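Prüfbogen Richtraum, Museum Sikach
Nachbau Fallbeil und Nebenobjekte, Rundgang November
Geprüft: Olesia Romaniuk. Gegengelesen: Jamshid Hashemi.

1. Gerüst lotrecht, Verschraubung fest
In Ordnung. Die Lotschnur hängt gerader als der Rest der Abteilung.

2. Beilattrappe (Holz, lackiert) oben doppelt gesichert
In Ordnung. Beide Bolzen sitzen, Plombe 384 unversehrt. Der Leihgeber Šimek fragt erneut nach einer echten Klinge. Antwort bleibt nein.

3. Zugseil
Mangel. Auf rund 17 cm aufgescheuert, genau dort, wo Besucher »nur mal fühlen«. Ersatz bei Wallia bestellt. Bis dahin Seil abnehmen, Haken leer lassen.

4. Halsbrett verriegelt, Schlüssel im Büro
Mangel. Der Schlüssel steckte. Hashemi: »Seit wann?« Weiß keiner. Schulklassen bitte erst nach Korrektur.

5. Abstand Absperrung zum Gerüst, mindestens 100 cm
Auf drei Seiten ja. Zur Fensterseite hin hat sich der Pfosten wieder auf Selfie-Entfernung genähert. Zurückgestellt, Bodenmarkierung nachkleben.
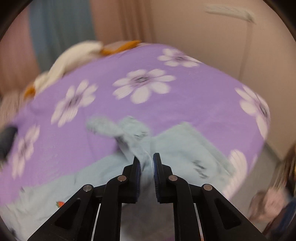 Hellblaues Tuch im Greifer, darunter Stoff mit Blumenmuster.

6. Richtschwert in Vitrine 6
Schloss in Ordnung, Alarm auch, und zwar so gründlich, dass Frau Bozsik von der Kasse ihren Kaffee verschüttet hat. Bitte künftig vorher anrufen.

7. Korb und Stroh
Stroh laut Etikett schwer entflammbar. Etikett von Paritz, Zertifikat fehlt. Nachfordern.

8. Hinweistafel »Nicht hineinlegen«
Vorhanden, lesbar, wirkungslos. Vorschlag Hashemi: größere Schrift. Vorschlag Romaniuk: Punkt 4 beachten.

Ergebnis: Raum bedingt freigegeben. Punkte 3 und 4 vor Öffnung erledigen, Nachprüfung 8:30 Uhr.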